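Teaching by hand

I have now spent more than 8 hours showing a robot how to tidy up after a snack. My own children never got this much tuition, and it shows. Noemi Cocco, who runs our little group, wants 56 good goes from each of us before December.

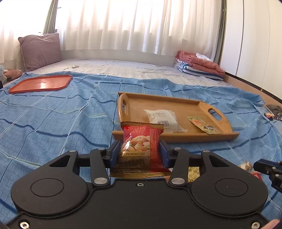 My trouble is speed. I grab things as I would in my own kitchen, and Noemi sends the recording back with "slower, please" written beside it. So I now close the fingers on a bag of nuts as though it might wake up, holding it by the middle, and carry it to the wooden tray with great ceremony. Sarita reckons the bedsheet is harder than any table, as every crease gives a packet something to lean on. She has finished all of hers. I have 4 left, and a sore thumb.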